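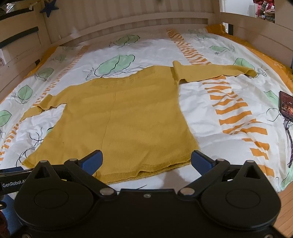
Opinion > Machines at Work > Around the House

Let the robots learn on jumpers

Folding a jumper is the household chore I would most like a machine to take off my hands, and I think it's also the best test of whether machines are ready to do chores at all. Forget chess and backflips. Give me knitwear! Take a mustard-yellow one, spread across a duvet with one sleeve stretched out and the other folded outward, a band of little holes in the knit near the shoulders, and a gripper with two blue pads waiting open at the hem. Any ten-year-old could tell you what to do next. Getting that knowledge into a pair of mechanical fingers is one of the loveliest problems going, and I've become slightly obsessed with it.

My own view is that we're closer than the doubters say and further off than the videos suggest. I know that sounds like sitting on the fence, so let me be more exact. Can a machine fold a flat towel on a clear table today? Yes, given patience. Can it go into a bedroom it has never seen, find the clothes, work out which are which and put them away properly? No, and I wouldn't buy one that claimed it could.

What makes clothing so hard is that it won't keep a shape. A box is the same box after you've lifted it. Pick up a cardigan by the wrong bit and you have a different object, with the sleeves somewhere inside it and the front hidden. Knits are worse again because they stretch, so a fold that was straight when you started may well be crooked by the time you let go. People deal with this without thinking (I fold with the radio on and one eye on the pan), mostly by feel, and by giving the thing a shake when it goes wrong.

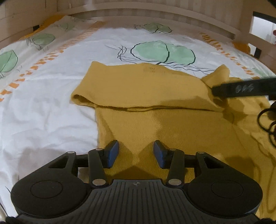

The shake is what I always look for. My friend Soledad Durán spent three winters in the laundry at Skustotel, a 156-room hotel, and she taught me to watch for it. A new starter, she told me, folds slowly and carefully and then gets stuck on a bad fold. Someone who has been there a month spots the bad fold halfway, flicks it open and goes again, and hardly knows they've done it. I'd be far more impressed by a robot that made a mess and put it right than by one that got a perfect square on its first go.

She isn't as keen as I am, I should say. Her question is who gets the hours back. At Skustotel the sheets already went through a big ironing and folding machine, and the four people on her shift fed it at one end and caught at the other. Robes, staff uniforms and anything a guest had sent down were done by hand. If a machine learns those as well, she'd like to know what the four people do, and I haven't got a good answer. I still think it's better asked now than after the thing has been wheeled in.

At home the sums are different. I'd take a slow one gladly. If it needed six minutes for a single jumper, fine – I'm at work, the jumper is in no hurry. Speed matters in a hotel and on a shop floor, where somebody is waiting on the next trolley. In a spare bedroom in November, with a week's washing heaped on the bed, I'd settle for careful. No snagged threads, please, and no sleeves left dangling out of the drawer.

So I'd ask the people building these machines to stay with the dull jobs for a good while yet. Practise on real beds with patterned covers and lumps in them. Try the jumper with the awkward neck. And when there's something to show, leave in the tries that went wrong, as those are the ones I'd sit down and watch twice.

Related
Why the dishwasher still needs you
A morning on the packing line at Cellitz
Brornonau's repair café and the toaster question
Domínguez bakery: what the dough mixer can't do
Should a robot iron your shirts?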